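October
By the workshop desk

The gripper lives in a padded case under the bench, and the first thing its keeper does on arriving is take it out and look at the pads. She has looked after the hand-held units at Pisuvell for long enough that she doesn't bother with a checklist for this part. She runs a thumbnail along the top edge of each finger, where the pad usually starts to let go.

"That's where you see it first," she said. "The corner lifts. It'll go on working like that for a good while, so people leave it. Then one day something thin gets under the lip and you've lost an afternoon."

We met on a Tuesday, in the small room at the back where the units are checked before they go out to the people who record with them. She had agreed to talk about upkeep, a subject she says she is rarely asked about. Most visitors want to hear about the arm the recordings are meant for. She was happy to leave the arm to others.

Unit 441 is the one she knows best. It came with the first batch, has been apart more often than any of the others, and still has its original frame. The linkage is simple. The trigger pulls the two fingers together, a spring opens them again, and a pair of pivots carries most of the load. She cleans the pivots with a dry brush and a lint-free cloth, and she doesn't oil them.

"I did oil them, the first month," she said. "They were lovely for a week. Then the dust got in and made a paste, and it took me longer to get that out than it would have taken to fit new bushings."

The pads are the part she replaces most. She buys the material in sheets from Frandsen and cuts it with a steel rule and a fresh blade. The old pad comes off with a plastic scraper, and any glue left behind gets wiped with alcohol. The new one is pressed down under a small clamp and left for 30 minutes, though she prefers to leave it over lunch. She writes the job number on masking tape and sticks it inside the lid of the case. The last one on 441 was job 1814.

I asked whether she ever puts off changing a pad.

"All the time. If the grip face is sound and it's only the edge, I'll leave it and check it again the next day. You can make things worse by fiddling. A new pad grips differently from an old one, and whoever is using it has to get used to it."

After the pads come the tests. She keeps a drawer of things to pick up, most of them brought from home or left over from a job. She likes slim handles, because they show up any misalignment in the fingers. A fat object will center itself in a bad grip and hide the fault. A thin one turns, or it slides toward the tip. 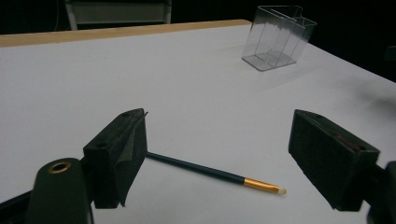 She does each pickup slowly at first, closing the fingers until they just touch the object and then stopping to look. If one finger arrives early, the object gets pushed sideways before the other reaches it. A little of that is allowed. When it is more than she likes, she loosens the two screws on the late side, moves the finger by hand, and tightens them again a bit at a time.

"There's a drawing that gives you the right position," she said. "It came from Meramora with the kit, and it's a good drawing. But it assumes both pads are the same thickness, and mine are cut by hand."

Then she lifts and holds. She tilts her wrist one way and the other, sets the object down, and does it again from a different angle. She listens as well. A dry click on opening usually means the spring has moved in its seat. A scrape means one of the pivots wants cleaning, and she'll have it apart before she does anything else.

The bench light stays low while she works. Bright light bounces off the tabletop and washes out the camera's view, and she would like the check to look the way the recordings do. She admitted that this makes it harder to find a dropped screw. There is a magnet on a string hanging from the shelf for that.

Her one real complaint is about the mounting. The early units have a bracket that flexes if you lean on it, and people do lean on it when their arms get tired. Noltau made her a stiffer version last winter, a little heavier, and she has fitted it to 2 of the units so far. The users of those say they notice the weight by the end of the day. She hasn't decided whether to do the rest.

"I'd like the stiff one everywhere," she said. "But I'm not the one holding it for hours."

By the time we finished talking she had the case open again and was cutting a strip of masking tape. The spring on another unit had come in that morning with a kink in it, and she wanted it swapped before the afternoon group arrived.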